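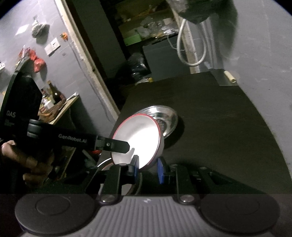 # Voice notes in Pralo: what changes in the December update

Speaker: Quentin Besson, Osus
Slot: after the coffee break, leave time for questions

**Opening**

- Say who I am and that I work on the messaging side of Pralo. Calls are Berisha's team, so send call questions to them.
- Ask who in the room still uses the old desktop app. Wait for hands.

**Where we are now**

- A voice note stops at 60 seconds. People send four or five in a row and they arrive out of order on slow connections.
- No way to listen back before sending.
- Playback stops when you leave the chat. This is the top complaint in the Flerarville beta group, which has 384 testers.

**What is coming**

- Longer notes. The new limit isn't final, so don't give a number even if asked.
- Preview before sending. Tap stop, listen, then send or delete.
- Playback keeps going when you switch chats. A small bar stays at the top of the screen.
- Two playback speeds at launch, normal and fast. Slow speed was tested and dropped for now.

(Switch to the phone here. Use the test account and turn off notifications first.)

**Known problems**

- Preview drains the battery on older phones. Fix is in progress.
- Notes sent from the beta show up as plain files for anyone on the old version.
- Desktop gets the update later than mobile. No date yet.

**Questions I expect**

- Transcripts? Being looked at, not in this release.
- Can the other person see that I deleted a preview? No. It never leaves the phone.
- How to join the beta: settings, then "Try new features." It takes up to two days to be let in.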